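Frequently Asked Questions: Gevemix Shape Blocks

This page is written by Thaís Pimentel. I make the Gevemix blocks in my small workshop, and I answer the mail myself. Many of you ask the same things, so I have put the answers together. If your question is missing, please write to me, and I will try to reply before the next Tuesday.

What is Gevemix?

Gevemix is a family of small plastic shape blocks for children and for grown people who like to sort and arrange. The shapes are cube, cylinder, heart and star. The colors are blue, green, yellow and red. The blocks do not connect to each other. You place them, you stack them if you are patient, and you move them again.

How are the blocks made?

They are 3D-printed, one layer after another. For this reason you can see and feel very fine lines on the surface. I am often asked if the lines are a defect. They are not. I tried to sand them away in the first months, and the color became gray and dull, so I stopped doing it.

I found a small thread of plastic on one block. Can I remove it?

Yes. Pull it gently with your fingers, or cut it with nail scissors. I check each block before packing, but sometimes a thread escapes me. If there is a hard point which can scratch the skin, do not give this block to a child. Write to me and I will send a new one.

For what age are they?

I recommend them from 5 years. The blocks are small, and younger children like to put things in the mouth. I know that some families use them earlier with an adult sitting close by, but I cannot recommend this.

Do the blocks come with a board?

No, the board is sold separately. There are two models. The Tusa is a pale wooden board, made of planks joined side by side, so you will see the seams. The Carrilho is a thick felt mat which you can roll. The Tusa is better for stacking, and the Carrilho is better if somebody sleeps in the next room.

Can I use my own table or tray?

Of course. Any flat surface is good. I advise a light and plain one, as the four colors are then easy to see. On a tablecloth with flowers the children lose the yellow pieces quickly. A surface which is very smooth, for example glass, makes the cylinders slide when you push against them.
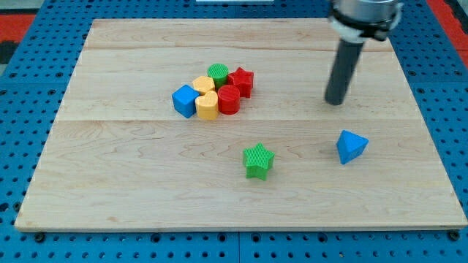

The size of the surface is also important. Please leave free space next to the group of blocks. Children need a place where they can put a piece down while they think, and if the board is full to the border, the pieces fall on the floor. When the board is small, begin with fewer blocks and keep the others in the bag.

What games can we play?

I do not send a book of rules, but these are the games we play most at home.

Sort by color. The child makes one group for each color. After this, the same blocks are sorted by shape, and many children are surprised that the groups change.

The missing one. Everybody looks at the blocks for 30 seconds. Then the players close their eyes and one block is taken away. Start with 3 blocks. With 9 it is difficult also for me.

Copy my picture. One person arranges some blocks, and the other person makes the same arrangement on the other side of the board. It is more difficult when you sit face to face, so for the first time please sit on the same side.

Closed eyes. Put the blocks in the bag and find the star only with the hand. The star is easy. The cube and the cylinder need a little more attention.

Why does the heart fall when I stand it up?

The heart stands on a small point, so it has not much support. You can lay it flat, or you can put it between two other blocks which hold it. The cube is a good neighbor for this. A cylinder also works if it stands on its flat end.

Can I stack the stars?

Yes, flat on flat. If you turn the upper star a little, it looks very nice, but the tower becomes less strong. My own record is 5 stars, and I will be happy to hear from a person who has done more.

How do I clean the blocks?

Use lukewarm water, a drop of dish soap and a soft toothbrush. The brush is necessary for the fine lines, where dust and jam like to stay. Dry them with a towel and leave them one night in the open air. Please do not use the dishwasher. The heat bends the plastic, and a bent cylinder does not stand well anymore.

And the wooden board?

Only a damp cloth, then a dry one. Do not leave it in water and do not keep it next to a radiator. In January, when the heating is on, the seams between the planks can open a very little. Usually they close again in spring. If one stays open, a carpenter can repair it, or you can send the board to me.

Can I leave everything in the car?

In winter, yes. In summer, no. Behind the window it gets too hot for the plastic.

I lost one block. Can I buy only this one?

Yes. Tell me the shape and the color. The color can be a little different from your old one, because I do not always receive the plastic from the same production.

Where can I see the blocks before buying?

The Plumberg toy shop has an open set on the table near the entrance, and you can touch everything. They have both boards also, but the Carrilho is sometimes sold out, so it is better to call them first.

Can I return a set?

You have 30 days. The blocks can be used, but please wash them before you send them back. The postage for the return is paid by you, except when I made a mistake with the order.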